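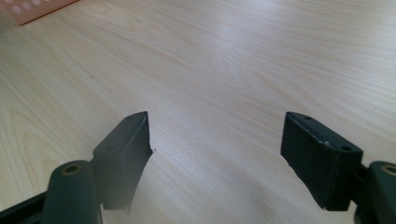
Handgreifer Plollent — Einrichten und erste Aufnahmen
Abschnitt 9: Backen, Gelenke, Übungslauf Textil
Stand: 28. März 2026, bearb. Danica Begović

Gilt für Plollent ab Baureihe 2. Ältere Geräte von Vevine: anderes Gestänge, bitte altes Heft nehmen.

9.1 Vor dem Einschalten

1. Tisch frei räumen. Ablagekorb darf stehen bleiben, aber hinten links, nicht im Greifweg.
2. Greifer in die Hand nehmen, Hebel ganz loslassen. Finger müssen von allein auffahren und offen stehen bleiben.
3. Beide Beläge ansehen. Kleine Fransen an der Kante sind zulässig. Lose Ecken nicht. Lose Ecke = Belag tauschen, siehe 9.3.
4. Messingbuchsen an den Drehpunkten prüfen. Buchse sitzt bündig, kein Spiel. Wackelt sie, Gerät nicht benutzen und an Nikolaidis zurück.
5. Hebel zweimal ganz durchziehen, langsam. Kein Knacken, kein Haken auf halbem Weg.

VORSICHT: Nicht mit dem Finger zwischen die Backen, auch nicht zum Fühlen ob der Belag hält. Die Hebel dahinter klemmen ebenfalls. Quetschgefahr.

Hinweis: Die beiden Finger stehen offen nicht immer ganz gleich weit vorn. Bis 2 mm Versatz ist Serie. Mehr — Anschlagschraube nachstellen, Innensechskant liegt im Deckel.

9.2 Kamera und Nullpunkt

1. Kabel einstecken, Verriegelung muss hörbar einrasten.
2. Greifer offen über die leere Tischmitte halten, ruhig. Taste N drücken und halten, bis die Leuchte dauerhaft grün ist.
3. Hebel ganz schließen, wieder N. Leuchte blinkt kurz.
4. Hebel öffnen. Anzeige am Rechner muss auf 0 zurückgehen. Geht sie nicht zurück: Schritt 2 und 3 wiederholen.
5. Belichtung auf „fest“ stellen. Auf „auto“ pumpt das Bild, sobald ein heller Stoff vor die Linse kommt.

Glänzende Tischplatten spiegeln bei Tageslicht von der Seite. Stört den Nullpunkt meistens nicht. Falls doch, Vorhang zu oder den Tisch drehn.

Fehler 392 = Nullpunkt nicht gespeichert. Fast immer wurde N zu früh losgelassen.

9.3 Belag tauschen

1. Stecker ziehen.
2. Alten Belag von der Spitze her abziehen, langsam. Kleberreste mit dem beiliegenden Schaber weg. Kein Aceton, das greift den Kunststoff an!
3. Neuen Belag erst an der Spitze ansetzen, dann zur Wurzel hin andrücken. Keine Blasen.
4. Die Löcher oben auf dem Finger frei lassen. Nicht überkleben.
5. 60 Minuten offen liegen lassen. Vorher nicht greifen.

Immer beide Seiten tauschen. Ein neuer und ein alter Belag ziehen den Stoff schief, das sieht man in jeder Aufnahme.

Ersatzbeläge nur Typ Groltutthorpe weich. Die harten sind für Karton und rutschen auf Textil.

9.4 Übungslauf Mikrofasertuch

Ein Tuch reicht. Kein Geschirrtuch aus Leinen für den Anfang, zu steif.

1. Aufnahme starten, warten bis der Zähler läuft.
2. Tuch mittig greifen, Hebel zügig schließen. Nicht nachfassen.
3. Greifer langsam anheben. Der Stoff soll zwischen den Backen einen dicken Strang bilden, links und rechts dürfen Falten abstehen.
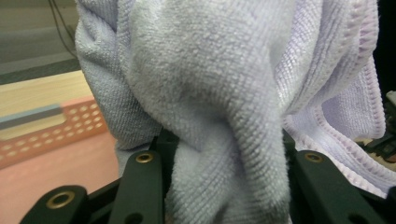
4. Griff etwa zwei Sekunden halten. Dabei nicht drehen, das Kabel hat wenig Reserve.
5. Über den Korb fahren, öffnen, gerade nach oben wegziehen.
6. Aufnahme stoppen, Kurzname eintragen. Keine Umlaute, keine Leerzeichen.

Bleibt der Stoff am Belag hängen: Hebel ganz auf, kurz warten, dann erst wegziehen. Nicht schütteln. Schütteln macht die Aufnahme unbrauchbar und auf Dauer auch die Gelenke.

Säume sind heikel. Wer nur den Saum erwischt, verliert das Tuch oft schon beim Anheben. Lieber in die Fläche greifen. Saumgriffe kommen erst in Abschnitt 11, da dann mit der schmalen Spitze.

ACHTUNG: Dicke Tücher nicht mit Gewalt zusammendrücken. Steht der Hebel trotz normalem Druck auf halbem Weg an, reicht das. Mehr Kraft bringt keinen besseren Halt, verbiegt nur das Gestänge. Kein Garantiefall.

9.5 Kurz prüfen, bevor es weiter geht

Aufnahme am Rechner öffnen, einmal ganz durchlaufen lassen. Beide Fingerspitzen müssen bei offenem Greifer im Bild sein. Stoff darf die Linse kurz verdecken, aber nicht über den ganzen Lauf. Öffnungsweite als Kurve: sauber runter, Plateau, sauber rauf. Zacken im Plateau heißt nachgefasst — Lauf löschen und neu.

Nach der letzten Aufnahme Flusen vom Belag abzupfen, mit der Hand, bei gezogenem Stecker. Keine Druckluft in die Buchsen. Greifer offen lagern, geschlossen drückt sich der Belag platt.

Weiter mit Abschnitt 10, Zweihandbetrieb. Dafür zweites Gerät bereit legen und Nullpunkt dort ebenfals setzen.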